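3 min read

I have been reading webcomics long enough to have been abandoned by most of them. You get attached to a talking otter, the otter reaches the door of the haunted bakery, and then the artist gets a job or a baby and the otter stands at that door until the domain expires.

So I was careful with Golach. It had 97 pages up when I found it on a Sunday night, and I told myself I'd read five and go to bed. I went to bed at page 97. 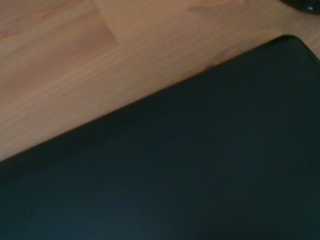
Filed under: Comics, Reading Too Late

Golach is a troll who inherits a toll bridge from an aunt he never liked. The river under it dried up years ago, so travelers just walk around. He charges them anyway. A few of them pay, out of pity or good manners, and that's the economy of the whole first chapter.

The other lead is Trilla, a tax inspector sent from the city of Stondetti to find out why a bridge with no water under it is still reporting income. She's brisk and tired and has one good coat. The coat gets more character development than most superheroes I grew up with – it loses a button on page 12 and I'm still worried about the button.

It's drawn in black and white with a gray wash, and the lettering is a little cramped. In chapter two the artist clearly discovered crosshatching and couldn't stop. Every rock looks like it needs a shave. By chapter three that settles down and the landscapes get very good, especially the long empty riverbed at dusk.

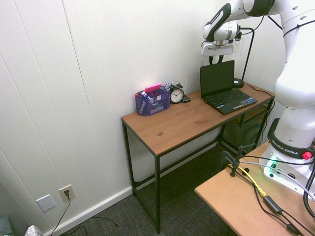

Arm, table, cables.

My one real complaint is Ryu. Ryu is a heron who gives advice, and there is a heron, or an owl, or a wise old cat, in 109 out of every 100 fantasy comics. He talks in riddles. Trilla asks him where the river went and he says something about footprints. I'd trade every one of his panels for another page of two people arguing over a receipt.

Still, the arguing is plentiful. There's a run of 31 pages in the third chapter that is nothing but the audit, and it's the best thing in there. Golach keeps his records on turnips. Trilla insists on seeing the turnips. Some of the older turnips have been eaten, which she writes down as "lost in fire."

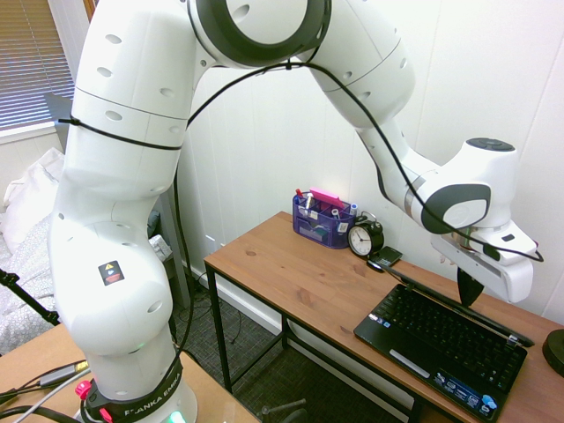 The other side, with the warning sticker.

New pages go up when they go up. The last gap was 5 weeks, and I handled it with dignity, by which I mean I checked every morning with my coffee. The artist's note said only "sorry, bridges are hard to draw."

If you start it, start at the beginning and skip the cast page, because it gives away what happened to the aunt. I'll do a proper post on the ending if there ever is one. For now Trilla is standing in the riverbed with her shoes off, listening to something, and I'd like to know what.

4 comments
Share this post
Get new posts by email. Unsubscribe whenever you like.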